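Workshop notebook, small room, June

Afternoon, started after lunch.

Continuing with the sticks. The bundle from Malhotra arrived in the morning and I have opened it on the bed, as the bench is still full of the paint things. I wrote last time that I will sort them by straightness first and by length only after. I keep this order, although it is slower, for the reason that a short straight one is useful to me and a long bent one is not.

The frame we want to make is the small hanging one for Favilska, with thin uprights and cloth stretched between. The drawing asks for 12 uprights and 4 crosspieces. Each upright should be 500 mm after cutting, so I accept anything longer than this and cut at the end, all together, with the stop block.

How I check: I roll the stick slowly on the glass plate and look for light under it. If the light moves, the stick is bent. If it stays thin and equal, the stick is good. My colleagues at Plolliria do it by eye only, holding the stick up against the window. I tried it also and I had different results from the same stick two times, so for now I trust the glass.

Results until the tea: 8 good, which I have tied with cotton thread. The bent ones I do not throw away. They can be steamed, or they can go to pegs.

One more remark about the surface. Many sticks have small hairs at the ends where the saw came out. Sand only the ends, with the fine paper, and always in one direction. When I sanded the whole length last month the diameter changed and the sticks fell out of the Kinport connectors. Please do not repeat this.

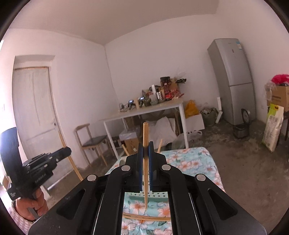 Notebook and photo: small room, bed
Filed under: wood, thin stock

The floral sheet is a bad background for this work. A thin stick lying over the big pink flowers is easy to miss, and I would like a plain dark cloth under them for the next sorting. The floor is not better, gray concrete with stains, and rough for the ends. The longer rod leaning on the wall on the door side should not stay like this for many days, or it can take a curve. I will lay it flat.

The white table is too full to be used for cutting. The snacks and the boxes must go somewhere else first.

To do: find the second roll of thread, ask Malhotra if the next bundle can come from the same batch, try the steam on two bent ones, write the lengths on paper tape and not on the wood.

Stopped at 6 pm. Glue not opened yet.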